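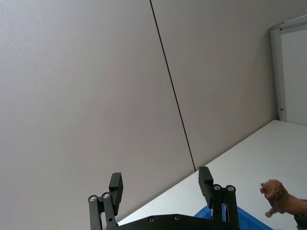 **What do we do with the tables at the end of the evening?**

Wipe them, let them dry, and leave them clear for the group that comes in the morning.

I write this small item for the Griltstead house newsletter after Keerthana Annamalai asked me to put the rules for the work room in one place. Until now they were on three different papers, and one of the papers had the old closing time.

The white tables show every mark, so please use the soft cloths from the drawer and not the green sponges. The sponges make fine scratches, and then the ink from the stamps goes inside and stays. For glue, put warm water on the spot, wait a little and lift it with the plastic card. If it is paint, write to me the same evening.

The gray wall panels are also our responsibility. We agreed in October that they stay plain: no tape, no pins, no hooks with glue. Last year the Warell group fixed a calendar with strong tape and the repair cost us 200 dollars, which we had wanted to spend on new lamps. If you need to show something to your class, there is a standing board in the corridor and you may take it in without asking.

Where the panels meet the table there is a narrow line, and small things like to go there. Glykeria Triantafyllou found 11 beads and a needle when she cleaned it with a dry brush. Please look there before you leave, especially after the jewelry course. The brush is in the same drawer as the cloths.

About the door: it closes by itself, but slowly. Please do not push it, the hinge was adjusted this summer and we would like it to stay good. The last person checks that it is really shut and brings the key to the desk before 9:30 p.m.

Storage boxes must go back to the shelf in the corridor. A box that stays in the room for more than 30 days goes to the Rajan cupboard, and you can ask for it there.

If something in these rules is not clear, or my English made it not clear, leave a note in my mailbox at the entrance. I will correct it for the next number.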